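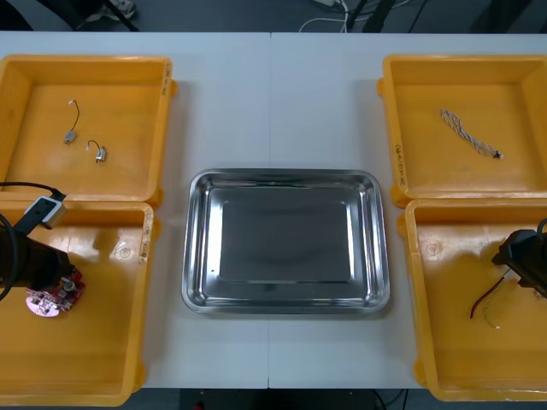

Small electric motors in a yellow bin, with a steel tray alongside.

2000-03-29

The Dinddale district office has published revised rules for the collection of small electrical items. Households may bring up to 30 items per visit to the Drarlow depot.

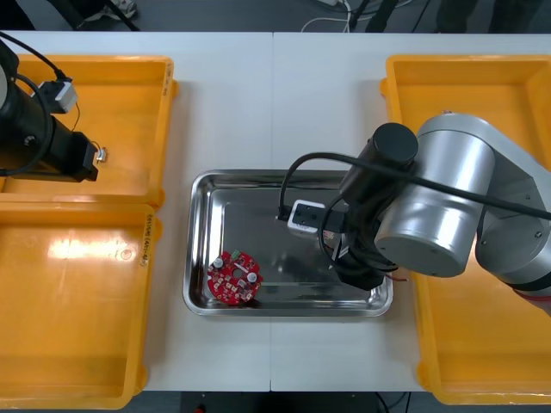

The depot received 2,678 items in January, compared with 1,754 at the Isto Road site. Opening hours at both sites remain unchanged.
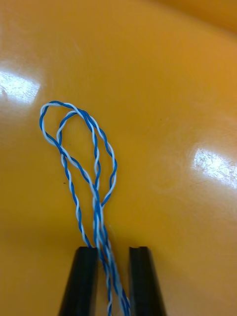 Twisted blue and white wire.

Cable and loose wire will be accepted free of charge. Batteries must be handed in separately at the front desk. 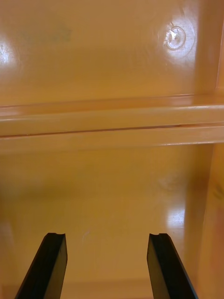

The collection contract with Honorato has been extended on its present terms. Businesses must continue to apply in writing for a trade permit. A total of 811 permits are now in force across the district.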